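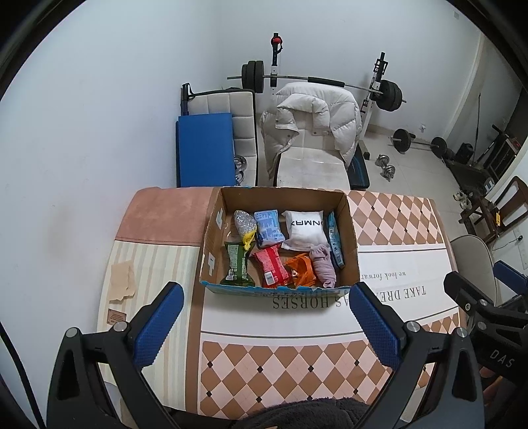 Kenji Alcantara wrote back within a day of my last post to ask whether I was quitting the residency at Stekska for good or only taking the winter off. He thought I had been vague. I was, so I'll try again.

I am taking the winter off from running it. Gyu-bin Kwon has the keys and the calendar until spring, and the two artists who were already accepted will come as planned. What I won't be doing is reading applications. We had 108 of them in September for 2 studios, and I read every one, some of them three times. By the end I couldn't look at a slide of my own work without wanting to score it.

The rest of the time is for weaving. I have not finished a piece of my own since we put the new roof on the barn. There is a long panel on the big loom that I started for the Rustura show and didn't deliver, and Nana Eshun was kind about it and hung something older of mine in its place. I want to get it off the loom before I warp anything else. It's 267 picks past the point where I changed my mind about the border, so a lot of it has to come out.
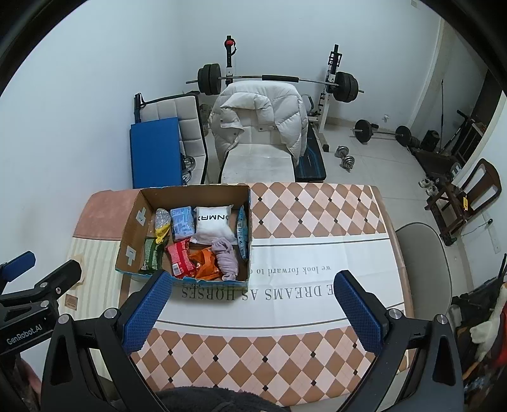 What I'm keeping up

The newsletter, though shorter. It goes to 200 people and a fair number of them write back, mostly about the kiln.

The open studio evening. Chang-ho Sung will host the next one and show the prints he made while he was here. He wants the chairs in rows. I have always put them in a circle, but it's his evening.

The letter to the county about the road. That one is still mine, and I have a draft.

What I'm dropping

Grant reports, apart from the one that's already late. Byung-chul Seok has offered to go through the receipts with me for that, and I said yes before he could think it over.

Studio visits by phone. If you were hoping for one, write to Gyu-bin and ask to go on the list for next year.

I'll post again when the border is out.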